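Sirnoreck releases results from simulated household handling study

8 June 2025 – Sirnoreck has published the results of a study into how robot arms cope with everyday objects that are not standing the way they should. The work was carried out with Vosard and ran entirely in simulation.

The study covers 2,229 trials in 149 simulated rooms. In each one, a control method called Kenulura had to pick up a household item and set it upright. Potted plants were included as they are an awkward shape, with leaves that hide the best place to grip.

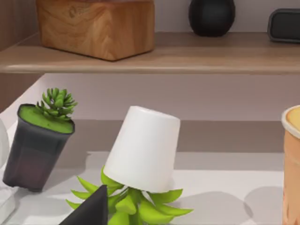 Kenulura makes 2 guesses at an object's position before the gripper closes, and moves only if they agree. If they differ, the arm backs off and looks again from another angle. The method was trained on 2,000 of the trials, with the rest held back for testing.

Upturned pots remained the hardest case – the gripper often closed on leaves instead of the pot. Results for boxes and cups were steadier.

Tests on a physical arm have been planned for February. The trial data and room models are available from Sirnoreck on request.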